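La liste des intervenants

Le programme provisoire du colloque « Foi et deuil périnatal » comportait 42 lignes. Miyuki Hattori les avait numérotées elle-même, dans la marge gauche, au crayon. La ligne 17 restait vide.

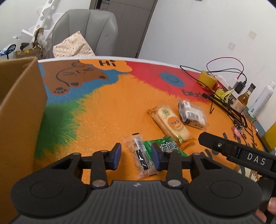
Texte : Hye-jin Ham
Mis en ligne le 6 décembre 2021

L'aumônerie de l'hôpital Clallen disposait d'une salle au niveau 2, d'un vidéoprojecteur Cullex et d'un budget arrêté en juillet. Le règlement intérieur imposait que toute intervention fût rattachée à l'une des trois rubriques : clinique, rituelle, juridique. Miyuki avait reçu une proposition qui n'entrait dans aucune. L'auteur, un certain Orozco, imprimeur, demandait douze minutes pour lire des prénoms.

Elle relut la fiche. Titre : néant. Résumé : « Prénoms relevés dans le registre de la chapelle, avec accord écrit des familles. » Matériel requis : un pupitre. Elle vérifia les accords. Ils étaient agrafés dans l'ordre du registre, signatures en bas à droite.

Le registre comptait environ 1 696 entrées. À raison d'un prénom par seconde, la durée demandée ne suffisait pas. Elle le signala par courriel. Orozco répondit le soir même qu'il lirait jusqu'à la fin du temps accordé et qu'un autre reprendrait l'année suivante, au même endroit de la liste. 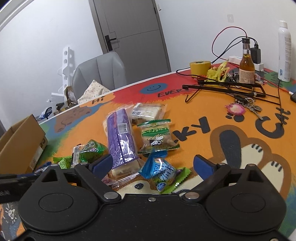

Petits en-cas emballés, sur la table.

Le comité scientifique siégea le lendemain, rue Tultine. Le pasteur demanda sous quelle rubrique classer la lecture. L'imam proposa « rituelle ». La sage-femme proposa « clinique ». Le juriste nota que les accords étaient conformes et n'ajouta rien.

Miyuki reprit son crayon. À la ligne 17, colonne « Intervenant », elle inscrivit Orozco ; colonne « Durée », douze minutes. Elle laissa la colonne « Rubrique » en blanc et transmit le document à la reprographie.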